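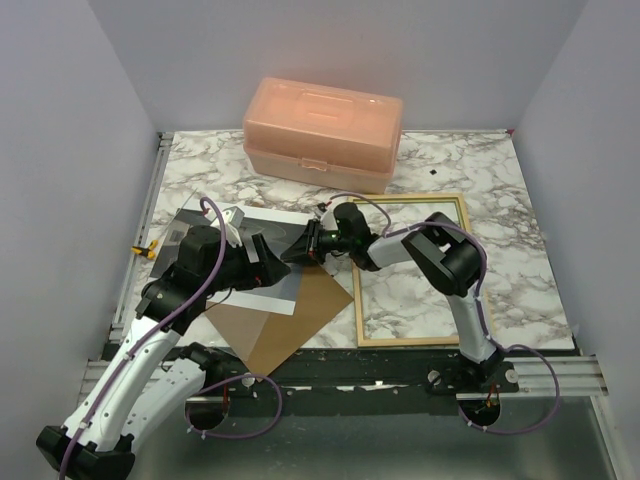 4.2. Reseñas con información de compatibilidad

En la segunda etapa se analizaron las reseñas de impresoras térmicas de etiquetas publicadas en la tienda en línea Hokano. Después de eliminar los textos duplicados quedaron 108 reseñas, que fueron leídas por dos codificadores de manera independiente. Los desacuerdos los resolvió Amado Magbanua, quien no había participado en la lectura inicial.

Una reseña se consideró informativa cuando mencionaba el sistema operativo, el ancho de la etiqueta o el programa de envíos utilizado - por ejemplo Flomus o Bitumby. Las frases generales, como "funciona bien" o "llegó rápido", no fueron suficientes para esta categoría.
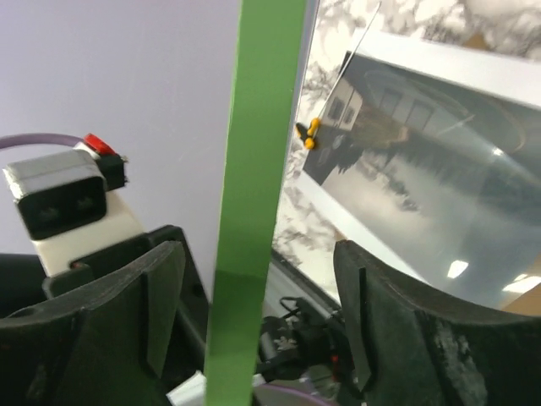
Figura 2. Tira vertical verde entre dos dedos de pinza de color gris oscuro; a la izquierda, un módulo de cámara.

Las reseñas informativas recibieron más votos de utilidad, pero el orden predeterminado de la página no siempre las colocaba primero. El efecto fue más claro en los modelos vendidos por terceros, donde la descripción del producto suele ser breve. Para los modelos de la marca Morgan la diferencia fue pequeña y no permite una conclusión firme. Tampoco se pudo controlar la antigüedad de cada reseña - la tienda modificó en agosto el formato de las fechas -, y por este motivo la variable quedó fuera del modelo que se presenta en la sección siguiente.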